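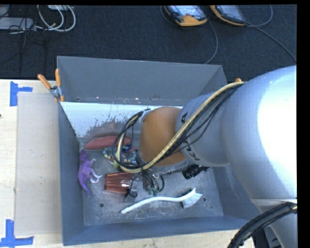
Figure 1. Gray metal bin on a pale wooden tabletop.

Lost Property on the Clistasholm Campus: What Gets Handed In and What Gets Claimed

Project group: Hülya Kılıçarslan, Marcelino Frota, Songül Dönmez
Supervisor: Perihan Sarıgül

1. Background

Clistasholm has three places where lost items can end up: the front desk in the Dağdelen building, the library counter and the sports hall office. Each one works on its own. The front desk writes items in a paper notebook, the library uses a spreadsheet, and the sports hall keeps no record at all. A student who loses a scarf between the library and the bus stop has to ask in all three places, and the opening hours only overlap between 11 a.m. and 2 p.m.

The idea for the project came from Hülya, who lost a calculator in the fall and found it four months later at a desk she had already asked at twice. It had been put away under "electronics, small" and the person on duty had looked under "school supplies."

We wanted to answer two questions. How much of what is handed in goes back to its owner? And when it doesn't go back, where does the process stop?

2. What we did

We logged everything handed in at the three desks during one term. For the front desk and the library we copied the existing records once a week and checked them against the shelves. For the sports hall we left a clipboard with a simple form and asked staff to fill it in. Serpil Kurtuluş at the front desk let us go through the notebook with her and explained the abbreviations, which saved us a lot of guessing.

We also sent out a short survey in March, using the Umik student portal. It asked whether students had lost something on campus this school year, whether they had looked for it, and where.

Items were sorted into clothing, bottles and food containers, electronics, keys and cards, books and paper, and other. Umbrellas went under clothing. We argued about this and would probably give them their own group next time.

3. Results

3.1 Items

The log had 374 items at the end of the term. Of these, 69 were claimed by someone during the same period. Clothing was the largest group, followed by bottles and food containers. Single gloves were common and almost never claimed.

Keys and cards did best. Student cards have a name on them, and the front desk sends an email the same day. Phones were also picked up quickly, usually within a few hours, and often the owner called the phone while it was lying at the desk.

Bottles did worst. Staff at the sports hall told us they throw out food containers after two days for hygiene reasons, and we think this is fair, but it is not written anywhere students can see it.

3.2 Survey

We got 304 answers. Many students said they had lost something but had not looked for it at any desk. Only 40 said they had ever been to the lost property desk in the Dağdelen building. Several wrote in the comment field that they did not know it existed, and two thought it was run by the bus company.

The most common reason for not looking was that the item was cheap. The second was not knowing where to go. A few students said they had gone once, been told to come back later, and given up.

3.3 Differences between the desks

The library returned a larger share of its items than the other two. Part of this may be that people leave things at a seat and come back to the same seat the next day. The library also writes down where each item was found, for example "second floor, window side." The front desk only does this sometimes. With a black umbrella the place is often the only thing that tells it apart from the next one.

4. Problems with the data

The sports hall form was not filled in during the first two weeks, so that desk is undercounted. We cannot say by how much. Some items moved from one desk to another and may have been logged twice – we removed the doubles we could find by comparing descriptions, but "gray hoodie" does not give much to go on.

The survey was voluntary. Students who have lost something are probably more likely to answer it.

5. Suggestions

Use one shared list for all three desks. Marcelino made a trial version in Vistodetti, which the school already pays for, and the library tested it for a week. It took staff longer to enter an item than before, mostly on account of the photo step. Without photos it was fine.

Write down where every item was found.

Put the opening hours and the storage times on the Umik portal and by the main entrance. Say clearly that food containers are thrown out.

Hold one table day at the end of each term, where unclaimed clothing is laid out in the cafeteria before it is given away. Songül has asked the cafeteria manager, who is fine with it as long as it is over by 3 p.m.

6. Division of work

Hülya handled the front desk log and wrote sections 1 and 3. Marcelino handled the library log and the trial list. Songül handled the sports hall form and the survey. Sections 4 and 5 were written together. The weekly log sheets are kept in the project folder and can be requested from Perihan Sarıgül.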